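Workshop notebook, craft and program shed
May, pre-season, started 7:40 a.m.

Carried on with the canoe paddles from yesterday. Sanded the last of the short ones and put a first coat of Zader varnish on the blades. The grips stay bare this year. Last summer the varnished ones gave the younger campers blisters by the second trip.

Paddle rack: bottom rail had pulled out of the wall on the lake side. Old screws were too short. Replaced with 3 inch and moved the bracket over to the stud. It takes my weight now. Trinh Chu wants the junior paddles on the lower pegs so the kids can put them back themselves, so I swapped the pegs over and painted the tips yellow.

Life jacket check, first pass. 391 on the list from the fall. 19 pulled: mostly broken buckles, a few with the foam gone hard, one with a mouse nest in the collar. The buckles can be fixed. Pronier sells the side-release kind in bags of 20, so one bag covers us. Foam ones go in the trash with the straps cut so they don't wander back into the boathouse.

Archery. Strung four of the youth bows and left them an hour. No twist in the limbs. The fifth has a hairline crack near the riser, taped it and wrote DO NOT USE on the tape. Target butts are all right except the middle one, which is soft in the center. Turn it around and it will do until July.

Tent repair. The Jiltex seam tape does not stick to the older flies. Tried it on a clean dry piece, tried it again after wiping with alcohol, same result both times: lifts at the corners overnight. It holds fine on the newer ones. For the old flies go back to brush-on sealer, two thin coats, and leave them hanging until the next morning. Do not pack them the same day. We did that two years ago and had to peel them apart.
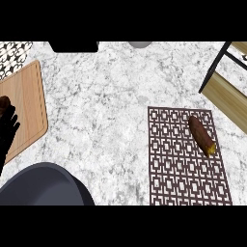 Sewing machine: needle was in backward, which explains the skipped stitches. Set the tension back to 4. It will go through two layers of webbing if you turn the wheel by hand at the start.

Trinh asked about moving the lanyard and knot tables over to Âu cabin for the first session. Fine with me as long as the hooks go in the beam and stay out of the paneling. Need to measure the doorway before we try to get the long table through. It came into this building in pieces.

To do:
Second coat on paddle blades
Order buckles
Brush-on sealer, two cans
Look for the other bow stringer, last seen in the blue trunk
Key for the paint cabinet, ask Trinh

Stopped at 4:15 p.m. Shed locked, fan left on for the varnish.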